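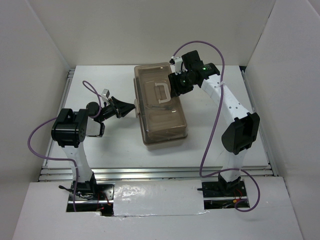 How do I track down classmates for a 30-year reunion when the school no longer exists?

Posted by jidby_gal in School & Alumni, December 18, 2022

Hi all! I graduated from Huka High, which merged with the school across the river a few years after we left and then lost its name completely. Our class is planning a reunion for June and I happily said I'd build the contact list. I love this kind of thing, but I'm stuck.

What I have so far: a yearbook with 398 names in it (all four grades, so our class is only part of that), an old phone tree, and a Facebook group where 80 people from our class have joined. A lot of the women are listed in the group under married names, so I can't always match them to the yearbook. I also wrote to the merged school and got a very nice reply saying they can't give out addresses.

Has anyone done this for a school that closed or merged? I'd love to hear what worked. I don't mind slow methods, and I'm not going to pay for one of those people-finder subscriptions unless somebody really swears by it.

Filippos Panagiotou

Oh, I've done exactly this and it was so much fun! Ours was a merged school too. First thing, write back to the office, but ask a different thing. They can't give you addresses, fine. Ask if they will forward a letter or an email for you. Ours said yes right away, and the secretary sent it to everyone from our year who was in the old files. Plenty of those addresses were dead, but we got some 30 replies, and most of them were people who had never been on Facebook in their lives.

Second, make one spreadsheet and put the yearbook name in the first column, always. Then current name, email, city, how you found them, and date last contacted. The yearbook name never changes, so that's what you match on. When a married name pops up in the group, just post and ask "who were you in the yearbook?" People love answering that, and then they start tagging each other and you can barely keep up.

Third, siblings! If you can't find someone, look one or two grades up or down for the same last name. You've got all four grades in that book, so use them. I found a guy who had moved overseas because his little sister was still running the family bakery in town.

A few more places that paid off for me:
The public library, which had the graduation program and the local paper on microfilm. Wedding announcements gave us a whole pile of married names in one afternoon.
The church bulletins, if your town is that kind of town.
Retired teachers. Our old band director still had everyone's mailing address from a trip fundraiser and was thrilled to be asked - he came to the reunion, too.

Do ask before you share anyone's details with the rest of the class. I put a yes/no column in the sheet for that. And set yourself a date to stop looking and start booking, or you'll still be searching the night before. Have a great time with it, and please come back and tell us how many you found!

rattanakul_r

We just used Facebook. Made the group public for a month and people found it. It was a much bigger school so maybe that's why, we had 200 sign up. Didn't bother with the yearbook.

itis_mom

Agree with Filippos about the library! I'd add the free alumni directories. Search under the old school name AND the merged one, and try it with and without "High." Our class was split between two listings for years and neither half knew about the other. You can usually message people through those sites, though some of them want you to pay to read the replies, so put your own email address in the first message if it lets you.

Also check the obituaries, gently. It's the sad part, but you'll want to know before you mail a cheerful invitation to somebody's parents. We set up a small table with their senior pictures and a book to write in, and people stayed by it a long time.

jidby_gal

Thank you so much, all of you! I hadn't thought of asking them to forward a letter. Writing to the office tonight, and I think I know who has the band trip list.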